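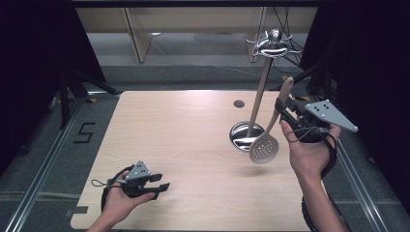 穴のあいたスプーンは、なぜ穴があいているの？

ヴァレヴステッドこども図書室 > くらしのしらべもの > 台所の道具

文：シャディ・マンスール
2021-03-22

スープをすくうための道具に穴があいていたら、スープはみんな下に落ちてしまいます。それでも台所には、穴のあいたスプーンを置いている家がたくさんあります。「穴あきスプーン」や「穴あきおたま」とよばれる道具です。

穴あきスプーンは、汁の中から具だけを取り出すときに使います。ゆでた豆をなべからすくうと、お湯は穴を通って下に落ち、豆はスプーンの上にのこります。豆のつぶが穴より大きいからです。水は決まった形をもたないので、小さな穴でも通りぬけることができます。

砂場で使うふるいも、同じしくみです。砂は下に落ちて、小石はあみの上にのこります。お茶をいれるときの茶こしや、お米を洗うざるも、なかまの道具です。

穴の形は道具によってちがいます。丸い穴がならんだものもあれば、細長いみぞのようなものもあります。小さい豆をすくいたいのに穴が大きすぎると、豆も落ちてしまいます。反対に、穴がとても小さいと、お湯が落ちるのに時間がかかります。とろみのあるカレーのような汁は、小さな穴を通りにくく、スプーンの上にのこりやすくなります。

持つところはなぜ長いの？

料理用のスプーンは、ごはんを食べるときのスプーンより持つところがずっと長くできています。この部分を「柄（え）」といいます。深いなべの底まで先をとどかせ、手を湯気や熱いなべのふちから遠ざけておくためです。

水は100度くらいでふっとうします。湯気も熱いので、手や顔を近づけるとやけどをします。なべの中をまぜたいときは、かならず大人といっしょにやりましょう。

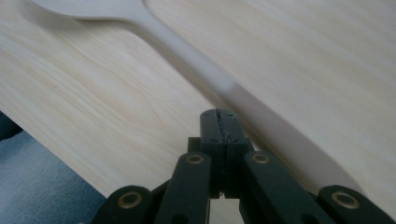
スプーンには、金属、木、プラスチックなど、いろいろな材料が使われています。金属はじょうぶですが、熱が伝わりやすく、なべに入れたままにすると柄まで熱くなることがあります。木は熱が伝わりにくい材料です。白いスプーンのようにプラスチックでできたものは、軽くて、さびることがありません。すくう部分が浅いと、たくさんの汁を一度に運ぶのにはむきませんが、中のものを返したり、よせたりするのには使いやすい形です。

プラスチックにも種類があり、どのくらいの熱さまで使えるかは、それぞれちがいます。この温度を「耐熱温度（たいねつおんど）」といいます。90度までのものもあれば、200度まで使えるものもあります。ふくろや箱のうらに書いてあるので、おうちの人と見てみてください。フライパンのふちに置いたままにすると、耐熱温度より熱くなって、とけたり曲がったりすることがあります。

しまい方のいろいろ

柄の長い道具は、引き出しに入れるとななめになったり、ほかの道具とからまったりします。そこで、つるしてしまう方法があります。ぼうの上のほうにかぎのような形の部分がついたスタンドなら、柄のはしにある穴やわをひっかけられます。スタンドは、重い道具を片がわにばかりかけるとたおれやすくなります。下の台が広くて重いほど、たおれにくくなります。

つつ形の入れ物に立てておく家もあります。洗ったあとは、水気をふいてからしまいます。つつの底に水がたまったときは、中も洗ってかわかします。

やってみよう

用意するもの：ボウルを2つ、水、かわいた大豆、ふつうのスプーン、穴あきスプーン

ボウルに水と大豆を入れます。まず、ふつうのスプーンで大豆をすくい、もう一つのボウルにうつします。うつしたボウルの水の量を見ておきましょう。次に、大豆と水をもとのボウルにもどして、穴あきスプーンで同じことをします。すくったあと、水が落ちるまで少し待ってからうつしてください。うつした水の量は、どちらが多かったでしょうか。

おわったら、大豆はざるにあげておきます。

シェア 90　コメント 2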